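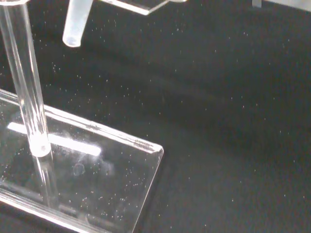
3.2 Trap placement and checks

Mice were trapped in farm sheds at two sites, Trollunska and Juleven, starting in October. Both sites store feed grain over the winter and both had droppings along the inside walls before the work began. We used 100 wooden snap traps in all, split evenly between the sites. Each trap was set at a right angle to the wall with the trigger end touching it.

Half of the traps at each site were baited with peanut butter and the other half with soft millet dough. Bait was replaced at every morning check, and also after rain at Juleven, where the roof leaks over the north bins. Traps that had sprung without a catch were reset and left out of that night's total.
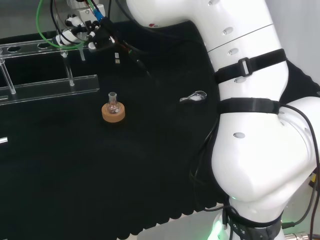

Figure 3. Robot arm with black straps.

After these were removed, 1,057 trap nights remained. Peanut butter traps took 65 mice and dough traps took 64, so we pooled the two baits in the rest of the analysis. Position mattered more. Traps behind stacked sacks caught more than those along open wall - this held at both sites. Doors were kept shut at night, but gaps under them were left as found. Sealing is treated separately in Section 3.4.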